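Punska Shared Workshop – Bedside Arm Build
Progress report to the Sarberg Fund
24 Jul 2023
Prepared by Nhi Kim

1. Where the build stands

The grant pays for a simulated bedroom and an arm controller that can handle small items on top of bedroom furniture without disturbing the things next to them. The physical build in the workshop will follow the simulated one, so most of this period went into the room model and the grasp code. The workshop bench has been cleared and bolted down, but no hardware has been mounted on it yet.

The room model is now in regular use. It has the furniture, a table lamp, a few small items to the left of the lamp and a brown upright object behind it on the right. The arm model is a Franka, fixed to a dark table beside the furniture. We kept the lamp near the middle of the top on purpose. In our March layout it stood in a corner, and the planner could ignore it.
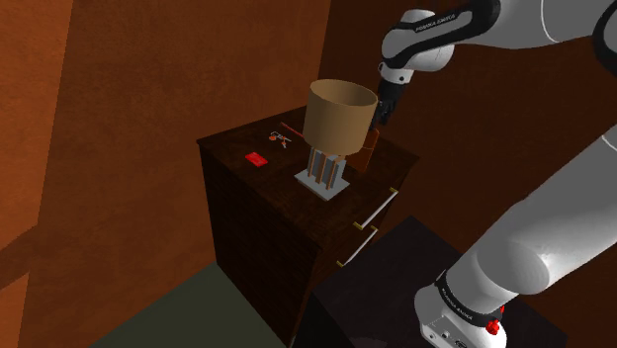
Figure 1. Simulated room, gripper at the brown object beside the lamp shade.

The reach next to the shade is the hardest move in the current task list. The fingers have to come down alongside the shade, and the planner treats the shade as a plain cylinder. The shade model flares slightly toward the top, so the clearance at the upper edge is smaller than the planner believes. We have added a margin to the cylinder for now. A proper collision mesh is on the list for next period.

2. Runs completed

We logged 942 runs on the room model in this period. Of these, 152 were stopped by the contact check, nearly all on approach to the brown object. The small items on the left gave far less trouble. The thin red rod is still awkward when it lies at an angle to the fingers, and the wrist sometimes turns the long way to line up with it.

Each run now starts and ends with the gripper clear of the furniture. Earlier code went straight from one target to the next, and a failed grasp left the arm in a position the next run could not use. The change costs time on each run but the logs are much easier to read.
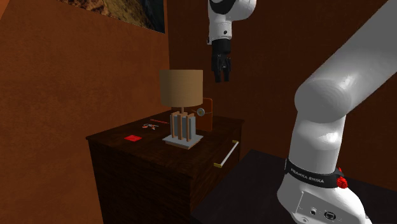

The hold position above the lamp was picked by hand. It gives the planner a short path to either side of the top, but the path to the left has to be raised to get over the shade. Kidetti, the motion library we use, accepts a list of hold positions, so a second one over the left side can be added without changes to the rest of the code.

Drawer handles are modeled and have collision shapes. Opening a drawer is not part of this grant period and we have not tried it.

3. Spending

Spending to date is $3,206. Most of this went on the workstation and its graphics card. The rest covered the steel plate for the bench, bolts, and a share of the workshop's electric bill. The quote from Nghiêm for machining the adapter plate came in after the books were closed for this report and is not included. Receipts are in the shared folder.

4. Problems

The lighting in the room model is warm and fairly dark, and the dark wood gives the vision code little contrast to work with. It finds the bright red items reliably. It often loses the outline of the brown object against the wall. We would like to keep the lighting as it is – the real bedroom we measured is no brighter – and improve the detection instead.

Run logs were overwritten on 3 occasions when two members started jobs under the same name. Those runs are not in the total above. Job names now carry a time stamp.

5. Next period

Replace the shade cylinder with a mesh and repeat the stopped runs. Add the second hold position. Order the adapter plate if the quote is approved. We also ask the Fund to confirm whether the unspent travel line can be moved to machining, as the plate has the longest lead time of anything still to buy.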